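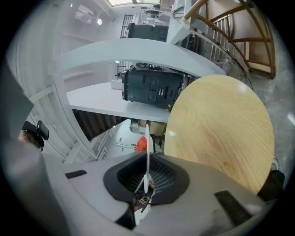 2019-11-10

Workshop notebook, poetry group. Draft 9 of the running order for the Evcombe manuscript. Writing this fast before I lose the thread.

Read the whole thing aloud again, start to finish. Took longer than last time, voice gone by the river poems. Marked every place I stumbled. Most of them are in the middle section, same as before.

Order as it stands: 34 poems, three parts. Part one (the ferry, the aunts, the flood year) holds. Don't touch it. Part two still sags. Malou's note from last time: "too many poems that end by looking out a window." She's right. Went through with a pencil and found the window move in "Salt Inventory," "Second Shift," "Letter to Clivov" and the heron one. Cutting the last stanza of "Second Shift" outright. It stops on the word "gravel" now, much better. Heron poem stays as is, I don't care.

"Letter to Clivov" - tried it in couplets, tried it as one block. Block reads as a rant. Couplets too polite. Trying tercets with the middle line indented. Typed up, see loose sheet in back pocket. Laine please look at line 11, the "which" there could be pointing at either the brother or the boat. I like that it could be both but Malou read it as a mistake, and if she trips so will evrybody.

Title still unsettled. Candidates:
Evcombe
The Evcombe Letters (no, sounds like a spy novel)
What the Ferry Carried
Low Water
Leaning Low Water. Ask again in a week.

Notes on the Aquino sequence. Cut from 12 sections to 9. Lost the dream one, the second dream one, and the recipe. Sad about the recipe. Might go in as a separate poem in part three, after "Census," where there's nothing to eat for pages. The sequence moves quicker now but the jump from section 4 to 5 is rough, we go from the mother alive to the mother's coat on somebody else with no air between. Could be good? Read it to Laine over the phone, long silence, then "leave it." Leaving it.

Line edits to carry over to the clean copy:
"Census": "small" appears too often, keep only the one in the first line
"Ferry, Again": drop the epigraph
"Hard Frost": change "whispered" to "said"
"Tin Roof": check stress in line 3, it limps. "Under the rattling" vs "under its rattle." Second one.
"Wukar, Evening": stanza break after "lamp"

Laine Pētersons wants a prose poem somewhere in part three to break up the left margin. I have a bad one about a bus. Will rewrite from memory without looking at the old version and see what survives.

Also the question of notes at the back. Malou Bisgaard says none, if a poem needs a note fix the poem. I say one page, for the dialect words only. Laine undecided. Park it.

Deadline for the reading copy is December. More than 11 pages still have handwritten fixes that exist nowhere else, so type those FIRST, before starting anything new. Before the bus poem. Definately before the title.

Next time: bring the tercets, bring both versions of "Tin Roof," ask Malou for the marked copy back.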